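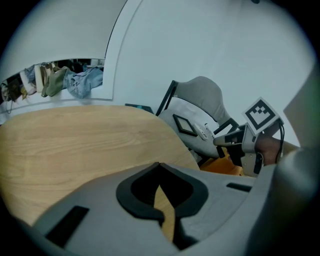

Zinen Fellowship — Minutes of the Church Council
Tuesday 7th January, 7.30 pm, Cunha Room

Present: Ülle Kütt (Chair), Damir Petek (Secretary) and five members. The meeting opened with prayer.

1. Minutes of the last meeting
Agreed as a true record and signed.

2. Gift Day
The Secretary reported receipts of 1,613 pounds against a target of 2,000 pounds. Two pledges were outstanding.

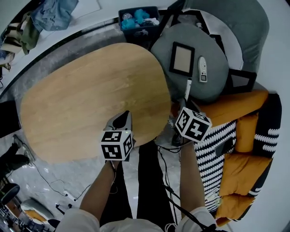

It was agreed to leave the appeal open until Easter and to thank donors from the pulpit.

3. Visiting preachers
Mr Petek had written to 12 ministers and had received four replies. The Zatari congregation asked to share the September service — agreed, subject to the date.
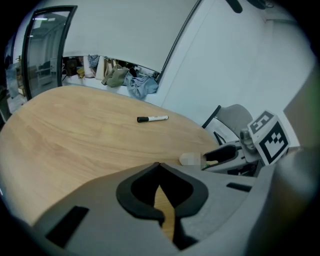
Travel costs would be met up to 100 pounds for each visit. Receipts to go to the Secretary.

4. Hymn books
Deferred.

5. Any other business
The Chair asked that notices reach her by Thursday noon.

The meeting closed with the Grace at 8.50 pm. 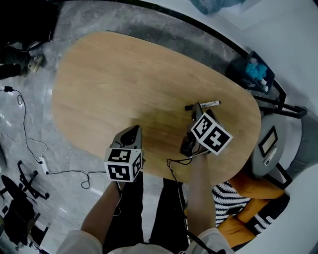 Marker pen on the oval table.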